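Working Papers > Labour and Pay > Section 4

Search this archive Enter keyword or author Go

4. Wage floors and hours in Clostthorpe

4.1 What the payroll records can and can't tell us

The usual claim is that a higher wage floor costs jobs. The usual reply is that it doesn't. Both sides tend to look at headcount, and headcount is a poor thing to look at in a town where most low-paid work is part time. An employer who wants to trim the wage bill after a rise has an easier way – cut the shifts. Same number of names on the rota, fewer hours behind each one. So hours are what we use here.

Data are the payroll returns from the Clostthorpe panel, 3030 workers in all, mostly shops, care, cleaning, kitchens and light assembly. Weekly hours, hourly rate, start month, leaving month if any. No tips. No second jobs, unless the second job is also in the panel, and we can't link those anyway. Kashyap (the larger of the two payroll bureaus) supplied hours as paid. Jeranus supplied hours as rostered, which is a different thing and we come back to it in 4.3.

Small employers are under-counted. A firm had to have 14 staff or more to be in the Jeranus file at all. Kashyap had no such cut-off. We tried dropping the smallest Kashyap firms to match and the sign of the main result did not change, though the standard errors got wider. Table in the appendix.

4.2 Tasks and pay grades

Part of the argument about wage floors is really an argument about which tasks are worth paying someone to do. If the floor goes up, and a task can be handed to a machine or left to the customer, the task may go. Kitchen work comes up a lot in this literature and so we keep it as its own grade. Handling work – lifting, sorting, setting out, putting away – is spread over nearly every grade in the panel, and coders disagreed about it more than anything else.

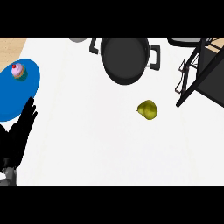

Figure 4. Simulated tabletop with pot and pear, viewed from overhead.

The coding went as follows. Archana Kaushik and one of the present authors each read the job titles and duties blind and gave every post a main task. Where they differed the post went into a mixed group. Mixed is too big for comfort. It is also where hours fell furthest after the May rise, so leaving it out would flatter the null result and we have kept it in throughout.

A word on "routine". Earlier papers use routine to mean easy to automate. We don't think the two are the same and have tried not to use it that way. Cleaning a ward is routine in the everyday sense, and the hours there hardly moved at all. Till work is routine too and lost hours in both files. Whether that is the wage floor or the self-service tills which were going in regardless, we can't say from payroll data alone. Probaly both.

4.3 Paid hours against rostered hours

Back to the Jeranus problem. Rostered hours overstate paid hours where staff get sent home early, and understate them where people stay on. Before the rise these roughly cancel in the one place we can check, Sisari, a care provider which moved from one bureau to the other and so has both measures. After the rise they don't cancel. Early finishes go up. A cut in hours taken that way is invisible in the roster.

This matters for the headline. With Kashyap alone the fall in hours is clear, small, and mostly in the first quarter. With Jeranus alone there is next to nothing. Pooling them gives something in between, and that in-between number is the one people will want to quote. We would rather they didn't. One firm with both measures is not enough to correct the other file, so no correction has been made.

Bootstrapped intervals use 500 draws, resampling by firm and not by worker. Resampling by worker gives much tighter bands and is wrong, as shifts are set by the same manager for everyone on a site.

4.4 Weekly earnings

Earnings is the bit that workers feel. Most of those on the floor took home more per week after the rise, even with the shorter shifts. But not all of them. The losers sit in the mixed group and in till work, nearly all on short contracts to begin with. Of the 60 workers interviewed for section 5, several said they had gone looking for a second job – which, again, our data would miss.

Spillover to grades just above the floor was weak. Supervisors in shops saw the gap over there staff narrow and it stayed narrow to the end of the panel. Care was different, and section 5 takes that up with the interview material.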